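Wiping Down and Clearing Up: notes to go with session 3
Ottar Bakke, Tratumwood evening course in housekeeping basics 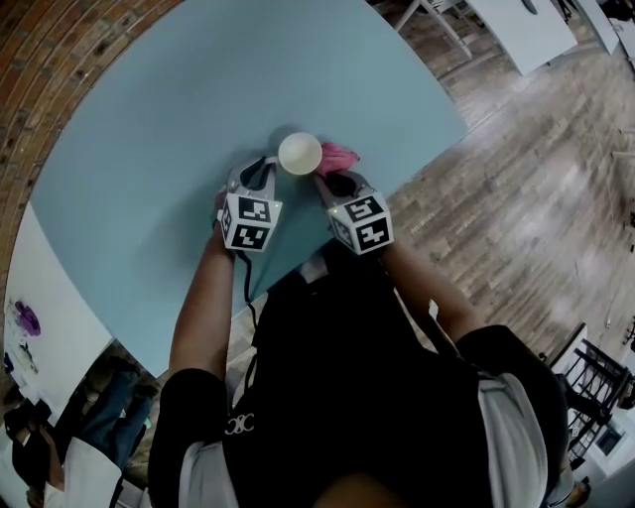
I promised I'd type up what we covered, mainly for those of you who missed the February session and have been asking me about tables ever since. I talk faster than anyone can write, so treat these as the tidy version of my rambling.

We started with cloths. You remember I had you all fold a cloth in half and then in half again, and some of you thought I was being fussy (I was!). Folded that way you get eight clean faces to work with, four on each side once you start turning it inside out, and you can get across a big table without going back to the sink. A cloth that's scrunched up in your fist has lumps and hollows, and the hollows don't touch anything. It's fine for grabbing a spill in a hurry. For a proper wipe, shake it out and fold it.

Colours next. In our kitchen pink is for tables and worktops, green is for the sink and yellow is for floors. Other places do it differently, and when I worked at Kristiansen it was blue for tables and I got it wrong for weeks. Look for the chart on the wall before you pick anything up, and if there isn't a chart, ask.

Then we got on to the order of work, and I'll write it out in full as the board was a mess by the end:

Lift things off the table first. Cups, papers, pens, the lot. Don't wipe round them.
Tip any dregs down the sink before a paper cup goes in the bin. Yes, every time.
Dry crumbs come off before any water goes on.
Damp cloth, far edge first, working back towards yourself in long overlapping strokes.
Do the edges last, then the underside of the rim where people's hands go.
Dry cloth to finish if somebody wants to sit down straight away.

Somebody asked why far edge first. Try it the other way and you'll be leaning your sleeve in the bit you've just done! On a wide table, walk round and do it in two halves. There are no prizes for reaching, and your back will let you know the next day.

Paper cups. I have a bit of a thing about these, sorry. They weigh nothing, so when you go in with a cloth alongside one it's very easy to send it over, and if there's an inch of cold tea in the bottom you've now got a much bigger job. One hand for the cup, one hand for the cloth. Hold it low down near the base, gently, or the sides give way. We did the exercise at Brikum last year with 20 cups on one table and I've never heard so much laughing, or used so much kitchen roll.

Pale tops show everything, so they're good to learn on. Crouch down a bit and look along the surface towards the window and you'll see every streak you left. Dark tops hide smears until they dry and then they all come out at once, usually when visitors arrive.

On sprays: the dilution we use is 1 in 400, which means 2.5 ml in a litre (that's 1,000 ml) of water. Please measure it. A glug isn't a measurement. Too strong and it leaves a sticky film, and then the crumbs hold on for dear life. Spray the cloth, not the table, if there's anything paper nearby.

Homework, if you can call it that: do one table at home in the order above and time yourself. Then do it your usual way and time that too. Bring both times along and we'll compare.

The reading is the Lirkell booklet, page 31, the half page on looking after cloths. Skip the part about boiling. And bring your own apron next time, please, as I've run out of spares.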